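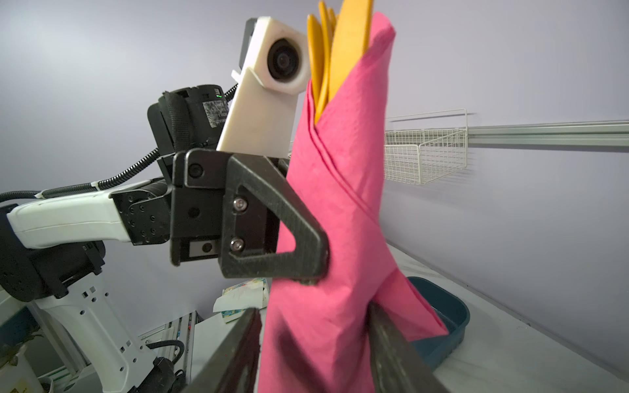 # Srithong Cup: Frequently Asked Questions for Entering Clubs

Last updated 11 March 2026

The answers on this page apply to the men's and women's competitions unless stated otherwise. They are a guide to the Competition Rules and do not replace them. If the two differ, the Rules apply.

## Entry

**Which clubs may enter the Srithong Cup?**

Any adult amateur soccer club affiliated with the Brelside District League may enter, along with clubs from neighboring leagues that have been approved by the Competition Office. A club may enter one team in each competition. Reserve teams are not eligible.

**How much does it cost to enter?**

The entry fee is $100 per team. It must be paid when the entry form is submitted. A form received without payment is held for seven days and then returned.

**Is the entry fee refundable?**

The fee is refunded in full if a club withdraws before the first-round draw. No refund is made after the draw, including where a club's opponent withdraws.

**How many teams take part?**

The men's competition has 38 places this season. If more entries are received, places go first to clubs that completed all of their fixtures in the previous edition, then to the remaining clubs in the order their entries arrived. The number of places in the women's competition is confirmed after entries close.

## Player Eligibility

**When must a player be registered?**

A player must be registered with the club by 5:00 p.m. on the day before the match. Registrations are made through Zerance, the league's online system. Paper forms are no longer accepted.

**May a player appear for two clubs in the same edition?**

No. A player who has taken the field for one club is cup-tied and may not appear for another club in that edition. An unused substitute is not cup-tied.

**Do league suspensions carry over to the cup?**

Suspensions for a red card apply to the next competitive match of any kind, so a player sent off in a league match may miss a cup tie. Suspensions for accumulated yellow cards apply only in the competition in which the cards were shown.

**What happens if a club fields an ineligible player?**

The club is normally removed from the competition and its opponent is reinstated. Where the error was administrative and the player would otherwise have been eligible, the Competition Office may order a replay or impose a fine. A protest about eligibility must be submitted in writing within two days of the match.

## Fixtures and Grounds

**Who has home advantage?**

The first club drawn plays at home. Clubs may agree to reverse the fixture, provided that both secretaries confirm the change in writing at least five days before the match.

**Can a tie be rearranged?**

A tie may be moved within the same round if both clubs and the appointed referee agree. It cannot be moved beyond the closing date for the round. The closing date for the second round falls at the end of November, and postponed ties not played by then are decided by a draw of lots.

**What must the home club provide?**

The home club provides a marked field, nets, corner flags, two match balls and separate changing rooms for each team. A lockable room must be available for the match officials. A first aid kit is to be kept at the side of the field throughout the match.

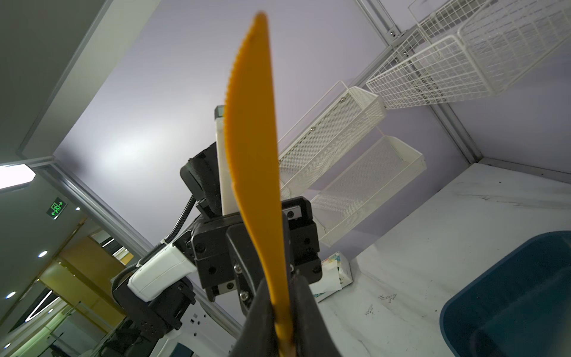

*Orange plastic knife with a finely serrated edge.*

**What if the visiting team's colors clash with ours?**

The visiting team changes. Clubs should exchange details of their uniforms, including goalkeeper colors, no later than three days before the tie. The referee's decision on the day is final.

**Where is the final played?**

Both finals are played at Gastumov Park. The ground holds 800 spectators, of whom 723 can be seated. Finalists receive an equal allocation of tickets, and any unsold tickets must be returned by noon on the day before the match.

## Match Rules

**How long is a match, and what happens if it is tied?**

Each match is played over two halves of 45 minutes. If the score is level, the tie goes directly to a penalty shootout in every round before the semifinals. Extra time of two 15-minute periods is played in the semifinals and finals, followed by a shootout if needed.

**How many substitutes are allowed?**

Up to five substitutes may be used from a bench of seven. Rolling substitutions are not permitted. One further substitute may be used if a match goes to extra time.
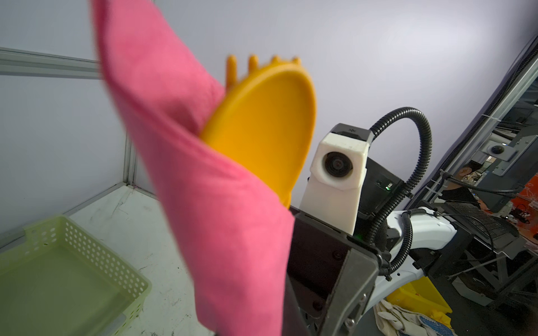 A substitute who is not listed on the team sheet may not take part, even if the opposing club consents. Team sheets must be handed to the referee at least 30 minutes before kickoff, with a copy for the opposing manager.

**Who reports the result?**

Both clubs must enter the result in Zerance by 8:00 p.m. on the day of the match. The home club is also responsible for reporting the attendance. A late report carries a warning for the first offense and a fine after that.

## Contacts

**Whom should we contact with questions about entries or registration?**

Please write to Vasanthi Pathirana, Competition Secretary, at the Brelside District League office. Include the name of your club and, where relevant, the player's registration number.

**Whom should we contact about referees or a postponed match?**

Zulkifli Rondonuwu, Fixtures and Referees Officer, should be notified by telephone as soon as a postponement is likely. An email or text message alone is not sufficient notice. The number appears on the fixture confirmation sent to each club secretary after the draw.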